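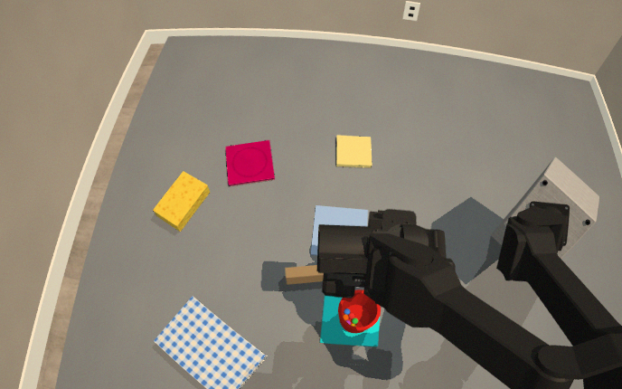 Simulated tabletop, black arm with the gripper over the red bowl.

n_corrigan
The Plitel and Guma grippers have now been compared in simulation, with 518 trials each. Guma dropped fewer of the small balls. I recommend Guma for the bench arm.

Pushpa Shukla
I do not support that recommendation yet. The balls are tiny and the bowl has a raised rim. Results on the sponge and the checkered cloth should be reported separately.

h.yuan
Agreed on the cloth. Simulated fabric has misled this group before, and I would give it little weight.

Pushpa Shukla
Little weight is acceptable. Leaving it out is not.

n_corrigan
The cloth trials will be listed in their own table. The controller settings were identical for both grippers.

F. Xiong
Please confirm the closing force. Plitel ships with a limit of 50 percent, and the April runs left it unchanged.

n_corrigan
It was unchanged here as well. I will repeat the Plitel trials at full force and post the logs.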